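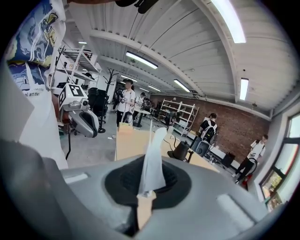

How far from the wall should a free-standing shelving rack be set? Leave 27 mm between the rear uprights and the wall, measured at the base and again at the top shelf.

## 4. Setting up the Undmont shelving rack and coat stand

This section covers the placing, levelling and loading of the Undmont metal shelving rack, followed by the Bouazza coat stand. Assembly of the uprights is covered in Section 3. Both items are intended for indoor use on concrete, tile or sealed timber floors.

### 4.1 Choosing the position

1. Sweep the floor where the rack will stand. Grit under a foot will cause the rack to rock.
2. Check the wall for pipes, sockets and cable runs. Do not cover a socket or a ventilation brick.
3. Mark the positions of the two front feet with chalk or low-tack tape.
4. Keep the rack clear of door swings. Chairs on castors should be able to pass in front without touching the lowest shelf.

**Note:** On painted brick, test the paint before marking. Tape may lift old coatings.

### 4.2 Levelling

1. Move the empty rack to the marks. Two people are needed for the tall version.
2. Place a spirit level on the lowest shelf, first along its length and then front to back.
3. Turn the adjustable feet with the 13 mm spanner supplied. Clockwise raises the rack.
4. Repeat the check on the top shelf.
5. Tighten the lock nuts against the uprights.

**Caution:** Do not use card or folded paper as packing under the feet. If the adjustment range is not enough, fit the levelling plates (part no. 1217).

### 4.3 Fixing to the wall

The rack must be fixed to the wall before loading.

1. Hold the bracket against the rear upright, directly below the top shelf.
2. Mark the hole on the wall. On brickwork, drill into the brick and not into the mortar joint.
3. Drill, clean out the dust and insert the plug.
4. Fasten the bracket to the wall, then to the upright.
5. Fit the second bracket in the same way.

**Caution:** The plugs supplied are for solid masonry only. Plasterboard and hollow block require other fixings, not included.

### 4.4 Loading the shelves

- Load from the bottom shelf upwards and unload from the top down.
- Put the heaviest items on the two lowest tiers.
- Spread the load across the full width of each shelf.
- Nothing should overhang the front edge.
- Do not hang bags or clothing from the shelf ends. Use the coat stand.

Recheck the lock nuts after the first full load, and then each April.

### 4.5 Coat stand

1. Screw the lower pole into the base and tighten by hand.
2. Add the upper pole.
3. Slide the hook collar down until it clicks, then tighten the grub screw.
4. Stand the unit on a level floor, clear of walkways.

Hang coats and bags on opposite sides so that the weight is balanced. Wet coats should not be hung next to open shelves.

### 4.6 Spare parts

| Part | No. |
|---|---|
| Levelling plate, pair | 1217 |
| Wall bracket with screw | 367 |
| Hook collar, black | 4000 |

Order from Dulletton Supplies, Vasthorpe depot, quoting the part number and the colour of the frame.

Section revised July 29, 2023. Text: Samah Ait Brahim. Checked: Mounir Ramadan.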